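Workroom notes: hats, and the board we put under them

By Sandamali Dewan
For the Braltilmont newsletter, January 10, 2026

Many members wrote to me after the last issue and asked how to keep a fabric hat in good shape through the winter. I am happy to answer, because hats are the thing I know best. I will also say some words about the work table, as two members asked about this too.

First, the hat. A soft hat, such as a bucket hat, does not need much. Most of the damage comes from how we put it away. People push it in a coat pocket, or they lay a heavy bag on it, and then in June they wonder why the brim has waves. Please store it on its crown with the brim up, or on a hook with a wide round end. If you have more than one hat of the same size, you can put 2 or 3 together, one inside the other, but not more, or the ones at the bottom will lose their line.

Now the table. We lay a white foam board over the wooden top when we work with hats and bags. It is light, it is kind to the fabric, and you can draw on it with a pen when you want to mark where something should go.

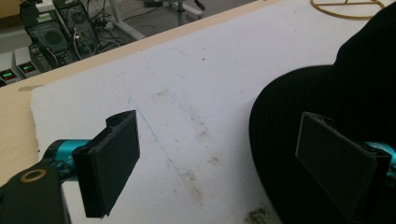
I know that some members prefer a cutting mat, and I have nothing against it. For me the foam board is better for one simple reason: I can see on it everything that comes off a hat. Lint, small threads, a bit of earth from somebody's garden. On a dark table these stay invisible and then you carry them to the next piece of work. The price you pay is that a white board gets dirty very fast. Afroza Debnath says I should change it more often, and she is right.

For a black hat I follow the same order each time:

1. Empty the pockets, if the hat has them, and shake it well outside the room.

2. Brush the crown with a soft dry brush, always in one direction. Do not press. Black cotton shows every place where you were too strong.

3. Turn the hat on its side and look at the lower edge and the inner band. The band takes the most from the skin and the hair, so it needs your attention more than the outside. If there is a small emblem on the side, as on the black bucket hat we had on the table, brush around it and not over it. 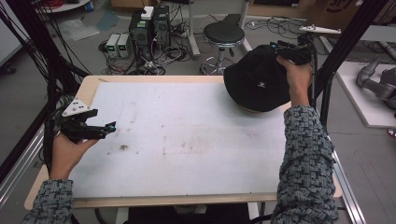

4. Wipe the band with a cloth that is only a little damp, with one drop of mild soap. Let it dry by itself, away from the heater.

5. Give the brim its shape with your fingers while it is drying, and leave it one night before you wear it.

Cleaning the board is less pleasant. Brush it first, then use a white eraser on the small marks. Brown stains are more stubborn. I tried warm water with soap, and it helps for the fresh ones, but the old ones only become wider and paler.

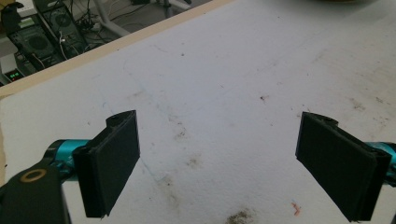 Pen lines are a similar question. I draw lightly, so that I can draw again on another day without confusion. If your board has too many lines, turn it over and use the other side. The edges also become crumbly with time, and then you should trim them with a sharp knife or put paper tape along them, otherwise the small crumbs will sit in the fabric.

When a board is really finished, do not throw it away at once. Cut it in strips of 60 centimeters and use them between bags on the shelf. Afroza keeps hers for this purpose and her shelf is much more orderly than mine.

In the next issue I would like to write about straw hats, which are more difficult. If you have a question about them, please leave a note for me at the front desk.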